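Ticket 1142, Etitz island trip planner, reopened Monday

Me again! The ferry times for Hemmin still won't load past page 5, so I can't tell if we'd make the lighthouse walk. 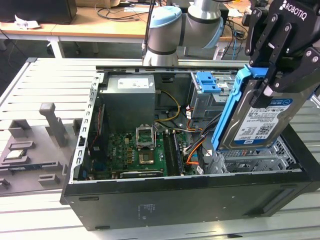

I've cleared the cache twice and tried my sister's tablet – same error, 802. The Grellier beach pages are fine, oddly.
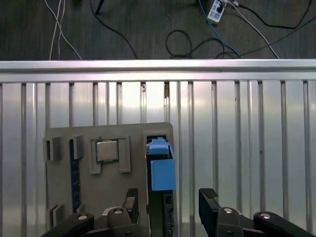 Cables and a white power strip

Landeck hotel search works too, if I keep it under 3,000 points.
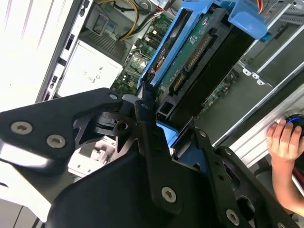

Inside the open tower

Still stuck on Hemmin, please ring after four.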